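Gadosby Observatory
@gadosbyobs

1/ A thread on the work of the Gadosby planetary group this season, and in particular on the dust that lies on the larger moons of the outer planets. A number of followers have written to ask why the group has turned from comets to moons. The reasons are set out in the posts that follow.

2/ Small meteoroids strike every airless moon. Each strike throws up a spray of fine grains, most of which fall back within minutes. A small share escapes and goes into orbit around the planet. Over long periods these grains drift and can settle on a neighboring moon.

3/ The result is that two moons of very different makeup may come to share a thin outer coat. A telescope sees that coat first. Any attempt to state what the moon itself is made of must allow for it.

4/ The Zultari survey was set up to measure this effect. It uses the observatory's 2-meter telescope and a spectrograph that records near-infrared light, where water ice and dark rocky material are easy to tell apart.

5/ Observing time was granted on 30 nights. Of these, 19 were clear enough to give usable data. The remainder were lost to cloud and high wind, a normal outcome for the site between August and the first snow.

6/ Each target was observed on both its leading side, the half that faces forward along its orbit, and its trailing side. Drifting grains should not land evenly. Which side receives more depends on whether the grains come from farther out or closer in.

7/ Early results agree with that picture for the outermost targets. Their leading sides are darker and show weaker ice bands than their trailing sides. For the inner targets the difference is small, and the group does not yet regard it as established.

8/ Readers should note that dust is one of several things that can darken ice. Charged particles trapped in a planet's magnetic field also change the surface, and they tend to act most strongly on the trailing side. Separating the two effects is the main task of the coming months.

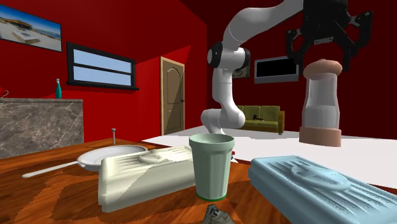 Robotic arm and gripper holding a jar, computer rendering.

9/ The modeling side of the survey is carried out with the Acharya code, which follows single grains from the moment they leave one moon until they strike another, fall into the planet or leave the system. Sunlight pressure, the planet's shape and the pull of the other moons are all included.

10/ A full run follows grains of 20 different sizes. Size matters a great deal. The smallest grains are pushed about by sunlight and are lost early, while the largest behave almost like small moons and may stay in orbit far longer.

11/ The first set of runs contained an error in the way grains were counted when they crossed the planet's shadow. It was found during an internal check and has been corrected. Figures shown at our spring open evening came from the earlier runs and should no longer be used.

12/ On the question of color, which comes up often: the brown and red tones seen in many published pictures of moons are stretched to bring out small differences. To the eye, most of these surfaces would look gray or pale tan. The survey's own maps use false color throughout, and a key will be printed with each one.

13/ Spectra from the clear nights will be placed in the Cedska archive once calibration is complete. Access is free and no account is needed. Each file will carry the observing notes, including remarks on haze and on any trouble with the guiding.

14/ Amateur observers have asked whether they can help. The surface bands are beyond the reach of most private equipment, but careful brightness measurements of the brighter moons are welcome. Please record the time of each exposure to the nearest second and state which filter was used.

15/ Measurements made through thin cloud should be marked as such – they are still of interest, but they are handled separately. We cannot accept processed pictures in place of the original files.

16/ A second observing request has been submitted for next season. It asks for repeat visits to the outermost targets and adds one small irregular moon that has long been suspected as a source of dark grains.

17/ Questions about the survey may be left under this thread and will be answered by members of the group as time allows. Requests for telescope visits are handled by the public office and should be sent through the form on the observatory website.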